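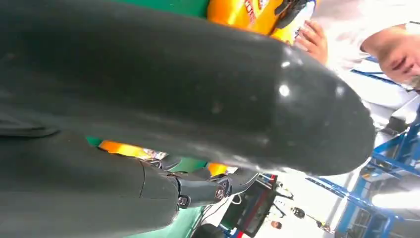 附件1：深灰色指状部件，末端圆滑；下方连杆的关节处可见小螺钉头。

工单主题：Vutbridge 仓库库存同步后，部分商品页附件图片不更新
提交人：Nour Aoun
所属站点：Oststead 备件目录
优先级：中
状态：已解决，待观察
创建日期：2023年1月24日

问题描述
目录站每晚从 Skororby 库存系统导入一次数据。昨晚导入完成后，商品总数正常，显示 2,173 条，但其中 527 条的图片仍是旧版本。文字、价格、库存数量都已更新，只有图片没变。新图在后台能打开，前台商品页仍显示去年10月上传的旧图。

已尝试
1. 清除浏览器缓存，换了两种浏览器，结果相同。
2. 后台点“重新生成缩略图”，进度条走完，没有报错，前台不变。
3. 手动删除一条商品的图片再上传，该条恢复正常。527 条不可能都这样处理。

处理记录

09:40 支持
已收到。请提供一条出问题的商品编号和昨晚的导入日志。另请确认图片文件名是否与旧图相同。

10:05 Nour Aoun
日志已上传。文件名相同，我们一直用商品编号命名，以前更新图片也没有改过名。

10:52 支持
日志里导入阶段没有错误。图片同步阶段有一行警告：“比较结果相同，跳过”，共出现 527 次，与您报的数量一致。同步程序先比较文件修改时间，时间不晚于现有文件的就跳过。这批新图的修改时间都早于旧图。请问图片是怎么传到服务器的？

11:20 Nour Aoun
这批图是 Malý 那边打成压缩包发来的，我在服务器上解压，直接放进导入目录。以前是一张一张从后台传的。

11:31 支持
原因基本确定。解压时保留了压缩包里的原始时间，同步程序把它们当成旧文件。后台上传会写入当前时间，所以您手动重传的那一条正常。
“重新生成缩略图”读取的是已同步的图片，图片没有同步过来，生成的还是旧图。

处理步骤
1. 在导入目录中选一小批文件，把修改时间改为当前时间。
2. 只运行图片同步，不要运行完整导入，否则会覆盖今天上午手工改过的价格。
3. 检查前台，没有问题再处理其余文件。
4. 全部完成后清一次站点图片缓存。

13:15 Nour Aoun
先试了 70 个文件。同步日志里没有再出现“跳过”。前台看了一遍，9 个还是旧图，其余 61 个已更新。

13:28 支持
这 9 个的缩略图还在缓存里。请打开商品页点图片看大图，如果大图是新的，就属于缓存问题，第4步之后会恢复。

13:36 Nour Aoun
大图是新的。继续处理剩下的。

15:02 Nour Aoun
其余文件已处理，缓存已清。搜索结果页和商品页都显示新图。价格没有被覆盖。

15:10 支持
好的。建议在同步设置里把比较方式从“修改时间”改为“文件校验值”，路径是 设置 > 导入 > 图片 > 比较方式。改后每晚同步会慢一些，目前的图片量影响不大。如果不想改，以后解压时请使用不保留原始时间的选项。

15:24 Nour Aoun
已改为校验值。今晚导入后我再看一次日志，工单先不要关。

15:26 支持
状态改为“已解决，待观察”。收到您的确认后关闭。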